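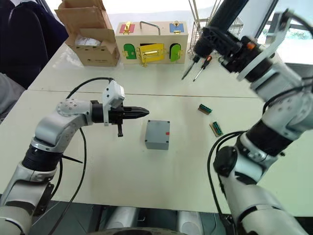
I finally started on the junction box for the garden lights, a job I have been putting off since January. I bought the box from Gevel when we redid the back steps, and it sat in a drawer until this week. It's the gray plastic kind with rounded corners and a screw hole at each corner of the lid. The terminal strips with the green headers go inside, two of them, one for the path and one for the shed side. I labeled the wires before I pulled the old ones out, which I didn't do last time and regretted.

Marisol Begay lent me her crimping tool and a bag of ferrules. The bag says 300 and I will use maybe a dozen. 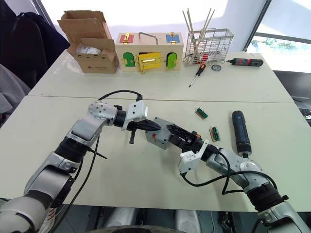

The old box had no seal left and the screws were rusted in, so I had to drill two of them out. For the new lid I'll do the screws by hand - a powered driver is fine for the wall bracket, but it strips plastic fast. I still need a cable gland for the shed side. The one I have is too small, and the hardware store doesn't open again until Monday.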